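Community > Local Business > Interviews

Washing Up for a Living: A Night With the Dish Crew at Sturnetti

The longest-serving dishwasher at Sturnetti asked that we leave names out. "Put down that I work in the back," he said. "People in town know who I am."

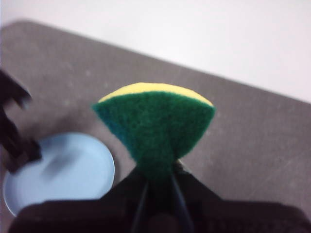
He started at the restaurant 13 years ago, after the Gullon plant cut its second shift. He planned to stay until September of that year and then look for something in a warehouse. The kitchen kept giving him hours, and he stopped looking.

His shift begins at 4 in the afternoon, when the prep cooks are finishing and the stockpots come back. "Pots first, always," he said. "If you let the pots sit until dinner, you never catch up. The plates go through the machine. The machine won't do a pot with rice on the bottom."

Two people work the back on most nights, and five on holidays. He trains the new ones himself. Most are in high school, and roughly half leave within a month. He said the heat bothers them more than the work does.

"They come in with nice sneakers," he said. "I tell them to go get the ugly rubber ones. Some listen."

The pay has gone up since he started, though he said rent has gone up faster. Dishwashers at Sturnetti now get a share of the tips, a change the owners made after the Song Street location opened and had trouble keeping staff. He called it fair and said it should have come sooner.

Asked what diners could do to help, he thought for a while. "Don't put your napkin in the glass," he said. "It gets wet and it sticks down there, and I have to go in with a fork."

At home he does the dishes too. His wife cooks, and he won't let anyone else load the rack. He is thinking of cutting back to four nights next year so he can fish on Clilance Pond before the weeds come in. He has told the kitchen manager, who asked him to think about it some more.

"I said I would," he said. "I already thought about it."

Recent in Local Business
Song Street bakery extends morning hours
Parking changes near Clilance Pond
Former Gullon site gets a new tenant

Contact us | Copyright 2025 | Back to top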